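Why Can You See Through a Window?
By Evangelia Makris
Posted May 24, 2020

My nose has a long history with glass doors. When I was five I ran straight into the one at my grandmother's house in Pamberg, and I still remember sitting on the step with a bag of frozen peas on my face, feeling very cross with the door. It was hard enough to give me a bump, so why couldn't I see it?

I've been wondering about that kind of thing ever since, and now I get to write about it for you.

Let's start with light. You see a thing when light from it gets into your eyes. A lamp makes its own light. An orange doesn't, so it has to borrow some from the lamp or the sun, and the light that bounces off the orange is what you see. Turn off every light in the room, close the curtains tight, and the orange disappears (you can still smell it!).

So what happens when light hits something? It might bounce off. It might get soaked up, the way a black T-shirt soaks up sunshine and gets hot in August. Or it might go right on through. Most things do a mixture of all three.

We have words for this. If you can see clearly through a thing, it's transparent. If light gets through but everything looks blurry, like a bathroom window or wax paper, it's translucent. And if no light gets through at all, it's opaque. Your big brother is opaque, especially when he's standing in front of the TV.

Now for the window. Glass is made of atoms, which are tiny, tiny bits of stuff, much too small to see. Inside atoms there are even smaller bits called electrons, and electrons are picky eaters. Light carries energy, and an electron will only gobble up light if it has the right amount. In wood or stone, there's plenty on the menu for them. In glass, the kinds of light our eyes can see don't have what the electrons want, so they leave it alone and it comes out the other side.

There's light our eyes can't see, too. One kind is called ultraviolet, and part of it is what gives you a sunburn. Ordinary window glass stops a lot of that! So a window is really only see-through for some kinds of light. I think that's wonderful.

But picky electrons are only half the story. Take a clear ice cube. You can see through it pretty well. Now crush it up for a snow cone and it turns white. It's the same ice! I did this in my kitchen with Feng-yi Man, and we made a terrible mess and ate most of the experiment.

Every time light goes from air into ice, or from ice back out into air, a little of it bounces off and the rest bends. One smooth ice cube doesn't have many sides, so most of the light gets through in good order. A pile of crushed ice has sides everywhere, pointing every which way. The light bounces here and bends there and comes back out all jumbled up, and jumbled-up light of every color looks white to us. Snow is white for the same reason. So are clouds, and so is the foam on top of your bubble bath — soapy water and air, and you can hardly see your knees.

Try this one at home. Put a drop of cooking oil on a piece of white paper and rub it in. Hold the paper up to a window. The oily spot lets more light through! Paper is full of little threads with air between them, and the light gets lost bouncing around in there. The oil fills up the air gaps, so there are fewer places to bounce. Wash your hands afterward, please, and keep the oil away from library books. I'm looking at myself here.

Clear plastic is a good thing to practice on, too. Stretch a piece of plastic wrap flat over a bowl and look at what's inside. Then take it off, scrunch it into a ball, and try to look through that. You've made lots of folds, each one with its own little shine, and the shine gets in the way of what's behind it. Ask a grown-up before you use up the roll, and never put plastic over your face.

Clear plastic on the floor, both times:
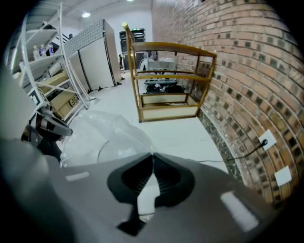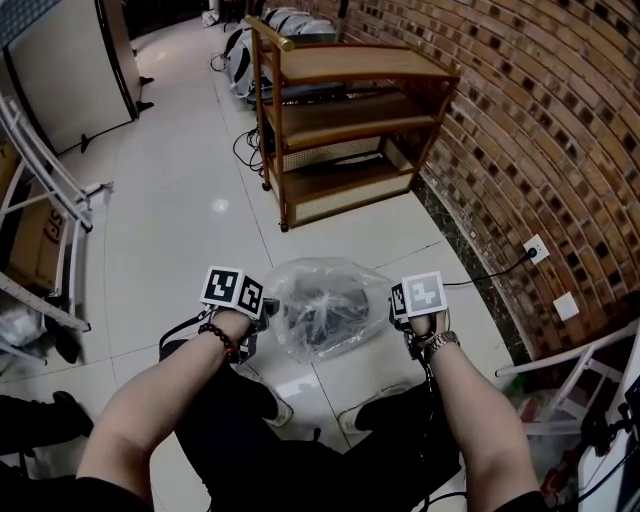
Glykeria Vasilakis wrote to ask how a jellyfish can be see-through when it's alive, and whether people could ever be like that. Good question! Many jellyfish are nearly all water, and their bodies don't have much in them to soak up light or scatter it. We have bones, and red blood, and lots of different parts packed side by side, so light gets jumbled almost as soon as it goes in. A little does make it through, though. Go into a dark room and put your fingertips over a small flashlight. See the red glow? Some of that light has traveled through you.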